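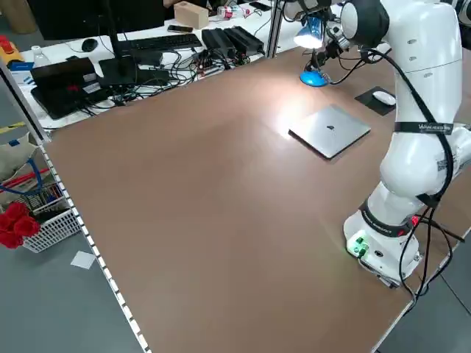 Home | Features | Interiors | Subscribe
Print this E-mail this
148 shares 7 comments

Karine Lapointe cleared her desk in Kitthorpe in July and has been insufferable ever since. Her rule is that anything untouched for a week goes in a box. What survives on a big brown top is modest: a lamp with a bright blue base, left on, and a closed laptop with a white mouse beside it on a black mat. The lamp leaves a fierce patch of glare, good for finding crumbs.

The box, she admits, is nearly full. She has ordered 2 more.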